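The pouring project, part 3

Posted May 6, 2024

So the last time I wrote about this I had just gotten the arm to close on a beaker without shoving it off the table, and I was feeling very pleased with myself. A lot has happened since then! Most of it was software, some of it was mopping.

For anyone new, I've been building a little bench setup at Skernent, the shared workshop I joined last spring, and the goal is to get a robot arm to pick up a beaker, pour some of it into something else and put it back down like a polite dinner guest. I do this on evenings and weekends. My day job is in payroll, so please be gentle in the comments.

The grip first. The fingers are flat black plates, and flat plates on a round glass give you two thin lines of contact and not much else. My first setting squeezed too lightly and the beaker slid down every time the arm tilted. My second setting squeezed so hard I ran across the room and hit the stop button. What I ended up doing was slowing the last part of the close way down, so the fingers creep in and stop as soon as the motor current goes up a bit. It looks painfully slow if you're standing there. It has also been kind to my glassware budget, which is the part I care about.

Then there's lining up. I wrote a small program for that and named it Clenis (I needed a name for the folder and that's what came out, don't read into it). All it does is take the view from the wrist, find the two upright sides of the glass and nudge the arm left or right until the glass sits in the middle. I spent three evenings on it and the first two were wasted, because I was hunting for the rim. Rims on clear glass are awful. They pick up every light in the building, and the pouring spout makes one side a different shape from the other. The sides of the glass are much easier, and the white printing on the beaker gives the thing something solid to hang on to.

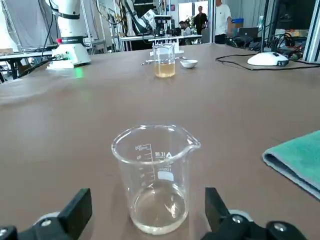 Lined up on the clear one, with the amber beaker waiting farther back.

That's pretty much the position I want before the fingers close. If it starts from there, the rest of the grab is boring, and I have been working toward boring for months.

Elvia Cisneros, who has the bench hours after mine on most nights, told me I should put colored liquid in at least one beaker, and I wish I'd listened sooner. With clear liquid I couldn't see the level at all in my recordings. I'd sit there at home with my nose on the screen going is that a line, is that a reflection? With the pale yellow stuff I can follow it when the glass tilts, even in the bad recordings. It's water with a little food coloring in it, before anyone asks. The workshop rules say no chemicals on the shared benches and I'm not the person to test that.

Now the tipping. I went in thinking the hard part would be pouring, and pouring is fine, you tilt the wrist and gravity helps out. Setting the glass back down is where I lose them. If the arm lets go even a hair above the table, the beaker lands on one edge and starts to rock, and then you hold your breath. And if one finger opens before the other, it pushes the glass sideways on the way out. I had both problems at once for a while, so fixing one never seemed to help, and I kept putting the old numbers back thinking I'd made it worse. Very annoying week.

I went through 57 put-downs in my log and marked each one by what the fingers did first. (Yes, I keep a log. It's a spreadsheet. See above about payroll.) The left finger was starting early, over and over. I had typed a different delay for each side back when I was testing and forgot all about it. One cell! I fixed it, and then I lowered the release height by 3 mm, and I started keeping the practice stuff spread out so one bad landing doesn't take out its neighbor.
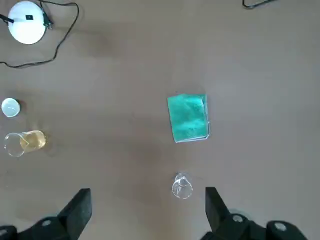 Beaker on its side, small cup next in line.

The small cup is its own headache, by the way. It has no printing on it that Clenis can grab, and from straight above you get a bunch of see-through circles on top of each other, so the program picks whichever circle it likes best that second. Sometimes it picks the rim, sometimes the base, and those aren't in the same spot unless you're looking dead straight down. For now I come in from above, take 10 readings and use the middle one. It's clunky. It works more than it doesn't.

The green cloth has stayed where it is on purpose, close enough that I can reach it and off to the side so the arm doesn't. I did lose an evening to it anyway, since the mottled fabric has all these light edges and my program kept deciding the hem was the side of a beaker. I told it to ignore anything that's green and the problem went away. If I ever buy a green beaker I'll have to come back to this.

Villads Grímsdóttir read part 2 and emailed to ask why I don't put a strip of rubber on the fingers. I have a sheet of it at home! I haven't cut it yet because I wanted to get the timing right on the bare plates first, otherwise I'd never know which change did what. Rubber is next on the list, then a proper pour from the big beaker into the small cup, and after that I'd like to leave it running through a whole batch while I eat a sandwich.

If you've done anything like this with clear glass, please tell me how you handle the reflections. I've tried moving the lamp, and I've tried a sheet of paper over the lamp, and the paper helped a little until it fell off.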